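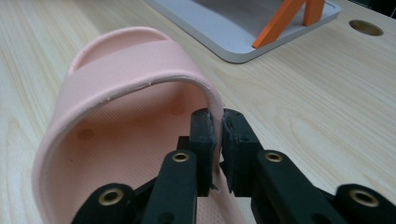
By Rui Rebelo
Jan 20, 2024
Filed under: Slippers & House Shoes

I bought the Plasdale slides in December to replace a pair of fleece slippers that had gone flat as pancakes, and I have barely had anything else on my feet at home. I love these things!

The color first. Mine are a pale pink, soft and matte, and the footbed is a warmer peachy orange that I didn't notice on the product page at all. It looks great when you kick one over on its side. The footbed also has a fine texture all over it, so my foot stays put on the stairs (bare or in socks, though socks are a bit snug).

The strap is one wide, thick band. It was stiff for the first few evenings and rubbed a little on top of my left foot, then it eased up and I stopped thinking about it. I have a high arch and most slides pinch me there. My old Adow pair did, badly. These have room to spare.

Finishing is so-so. There's a thin whitish seam along the inner edge of the strap and it's slightly ragged. I can't feel it when I walk, but if that sort of thing bugs you, run a finger along it when they arrive. You could probably trim it. I left mine alone.

Sizing runs large. I'm between sizes, went down, and still have a bit of space at the heel. They rinse off under the tap and they were under 30 dollars, so I've already ordered a second pair for my sister, who keeps "borrowing" mine.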